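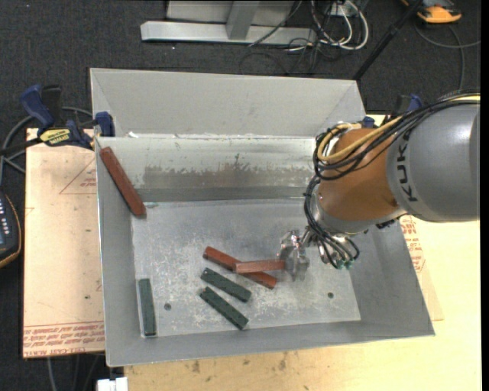
What is a backup, and why do computers need one?

Published 2020-01-21
Computers for Young Readers, Benley School Library

Imagine you write a long story on the computer. You work on it for many evenings. Then one morning the computer does not start. Where is your story now?

If the story was only in that computer, maybe it is lost. If you made a backup, you still have it. A backup is a second copy of your files, which you keep in another place.

How can files get lost?

Files are kept on a part of the computer called the drive. A drive can break when it gets old, or when the computer falls on the floor. A computer can also be stolen or forgotten on a bus. And very often a person deletes a file by mistake. Adults do this too!

There is one more way. Some bad people write programs that lock all the files on a computer. The files are still inside, but they are mixed up with a secret code and you cannot open them. Then the bad people ask for money. Such a program is called ransomware. "Ransom" means money that somebody demands to give back a thing they took.

In the town of Carnia this happened to a school last July. The program came in with an e-mail which looked like a normal bill. It locked 200 computers, and the teachers could not open the class lists or the grades. But the school had a backup on a drive that was not connected to the network. The people who take care of the computers cleaned everything and put the files back. It took 8 days, and the school did not pay.

Why must the backup be in another place?

Think about a house key. If you keep your spare key on the same ring as the first one, you will lose both together. With files it is the same. When the copy is on the same computer, it breaks together with the computer. When the copy is on a drive that stays plugged in all the time, ransomware can lock it also.

Many families use two kinds of backup. One is a small drive which they connect, fill and then put in a drawer. The other is a cloud service. The cloud is not in the sky – it is a big building full of computers, and your files travel there through the internet. Some cloud services keep old versions of a file for 90 days, so you can go back to the version from before a mistake.

What can you do?

Ask an adult at home if your photos and school work have a backup. If the answer is no, you can choose together what is important to keep. Pick one day in the month for making the copy and write it on the calendar. After that, try to open one or two files from the backup – sometimes a copy was not made correctly, and it is better to learn this early.

Do not open files in e-mails from people you do not know. If something strange comes on the screen, do not click on it. Call an adult, even when you think it was your fault.

New words

Drive: the part of a computer where files are kept.
Ransomware: a bad program that locks files and asks for money.
Cloud: computers in another place which keep your files for you.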